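How to Re-Glue a Loose Chair Joint

I love this job! A wobbly chair is one of the nicest repairs a beginner can take on, and you can do it in an evening with very little money. My first was a Zandier spindle-back from 2012 that creaked every time anyone leaned back, and I have been hooked ever since.

What you need: wood glue, white vinegar, an old toothbrush, a rubber mallet, masking tape and a band clamp (mine is a Morris, and it's still going strong).

Step 1. Turn the chair over and wiggle every joint. Put a bit of tape on each one that moves and number the parts, so they go back where they came from.

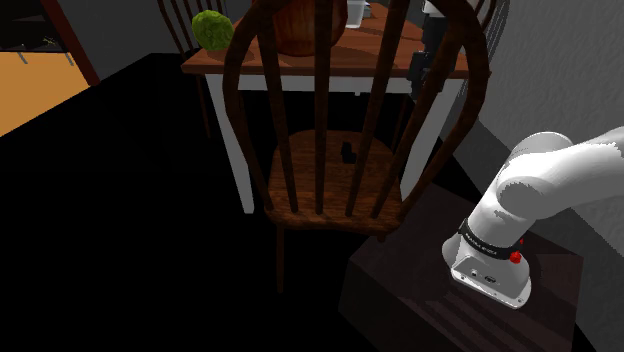

One reader wrote in to say that you should check the spindles before the legs, and that pencil marks inside the sockets are safer than tape if the finish is old and flaky.

Good tip, and I do it that way now.

Step 2. Tap the loose parts out gently. If a joint won't budge, leave it alone – it's still doing its work.

Step 3. Brush warm vinegar onto the old glue, wait 9 minutes, and scrub. Fresh glue wants bare wood, so be fussy. Let everything dry overnight.

Step 4. Do a dry run first! Then glue the sockets and the ends, push the parts home, and snug up the clamp. Wipe off any drips with a damp rag.

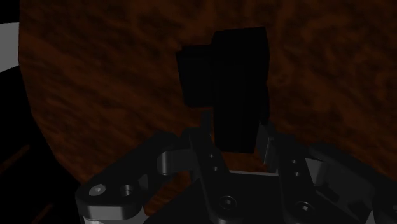 Dark wood grain on a round surface.

Step 5. Stand the chair on something flat while the glue is still wet and press down on the seat until all the feet touch. Leave the clamp on for a full day before you sit down.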